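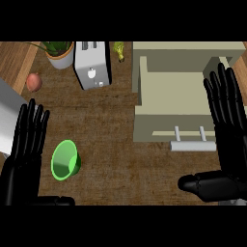

Tablero marrón jaspeado, con algo de tarima más clara asomando arriba a la izquierda

Foro > Suelos y madera > Acabados

Tema: ¿Aceite o barniz para una mesa de comedor de segunda mano?

maricruz_bcn
Hola a todos, llevo meses leyendo y por fin me animo a escribir. He comprado una mesa maciza a un señor que vaciaba la casa del pueblo, creo que es nogal pero no pondría la mano en el fuego. Quiero que se quede en ese tono, marrón con vetas más oscuras, un poco gastado, nada de brillo de bar de carretera. Ya la he lijado a mano (qué paliza, dos tardes enteras y todavía me sale polvo del pelo) y ahora estoy bloqueada con el acabado. Mi cuñado dice barniz al agua y a correr. En la tienda me quisieron vender un aceite duro de Puretti que vale un ojo de la cara. En casa somos cuatro, con dos niños que derraman todo lo derramable. ¿Qué haríais?

tornillo_flojo
Aceite, sin dudarlo. Con niños vas a tener manchas hagas lo que hagas, y con aceite repasas el trozo malo un sábado cualquiera y listo. El barniz el día que se te levanta te toca lijar la mesa entera otra vez. Yo tengo la mía con Puretti desde hace bastante y va muy bien, caro sí que es, pero cunde una barbaridad.

Gemma_R
Uf, pues yo vengo a llevar la contraria. Tuve una mesa aceitada tres años y acabé hasta el moño. Cada vaso dejaba cerco. Si venía gente yo estaba más pendiente de los posavasos que de la conversación, parecía mi madre. La barnicé en mate con uno de Jument y a día de hoy le paso la bayeta y me olvido. Y el tacto no es de plástico como dicen por ahí, depende de lo que compres y de la mano que tengas.

tornillo_flojo
Si te dejaba cerco es que le faltaba aceite, Gemma. O que le diste dos manos y a vivir.

Gemma_R
Le di cuatro, guapo. Cuatro y la de mantenimiento cada primavera.

Orhun Coşkun
Buenas. Restauro muebles por afición y algo por encargo, así que meto baza. Los dos tenéis parte de razón. Lo primero que preguntaría es a qué grano has llegado lijando. Si te has ido muy fino, la madera cierra y el aceite entra peor, y ahí aparecen los cercos de los que habla Gemma. Para aceite duro yo me quedo en 150, como mucho 180. Para barniz subo un poco más y doy un matizado suave entre manos.
Y otra cosa: antes de decidir, prueba en la cara de abajo del tablero. Un trozo con aceite, otro con barniz, los dejas una semana y les plantas encima una taza de café y un vaso con agua. Te va a aclarar más que todos nosotros juntos.

maricruz_bcn
¡Ay, gracias! He terminado en 240, ¿la he liado?

Orhun Coşkun
No, mujer. Le das una pasada con 150 siguiendo la veta, sin apretar, y lo abres otra vez.

maricruz_bcn
Otra tarde lijando, qué alegría más grande.

pepe_serrin
Voy a decir lo que nadie quiere oír: cera. Cera de abeja de toda la vida, como mi abuelo. Huele a gloria y cuesta cuatro perras.

Gemma_R
Pepe, que tiene dos niños. La cera con el primer plato de macarrones caliente se va a tomar viento.

pepe_serrin
En mi casa éramos seis y ahí sigue la mesa. Con marcas, claro. Pero es que una mesa sin marcas me da pena.

luthier_de_barrio
A mí lo que me preocupa es lo del nogal. ¿Seguro que no es haya teñida? Hay muchísimo mueble de pueblo que lo vendían por nogal y al lijar sale clarito clarito. Si después de lijar te sigue oscuro, buena señal. Si te ha quedado tirando a rosado pálido con motitas, haya. Y en ese caso vas a tener que teñir antes, y ojo, que la haya se mancha a corros si no la preparas.

maricruz_bcn
Sigue oscuro en casi todo, menos en el canto de un lado, que está más claro. Pensé que era del sol.

luthier_de_barrio
El nogal con el sol se aclara, así que cuadra. Puede ser también albura. De cualquier forma yo no lo teñiría, queda bonito.

Orhun Coşkun
De acuerdo con lo del canto, déjalo como está.
Por cierto, que se me olvidaba: los trapos con aceite, extendidos al aire o metidos en agua, nunca hechos una bola en la basura. Se calientan solos y pueden arder. Va en serio.

tornillo_flojo
Doy fe, a mí me salió humo de un cubo en el trastero. Qué susto.

maricruz_bcn
Madre mía, eso no me lo dijeron en la tienda. Bueno, he hecho la prueba por debajo con los dos botes (el de Puretti en formato muestra y un barniz mate que le sobraba a mi cuñado). De momento me gusta más el aceite, la veta sale mucho más viva. Pero la taza todavía no la he puesto, que me da miedo. En julio nos vamos al pueblo y quiero dejarla terminada antes para que cure bien sin nadie comiendo encima.

Gemma_R
Pon la taza, cobarde. Y vino tinto, ya puestos.

pepe_serrin
Cera.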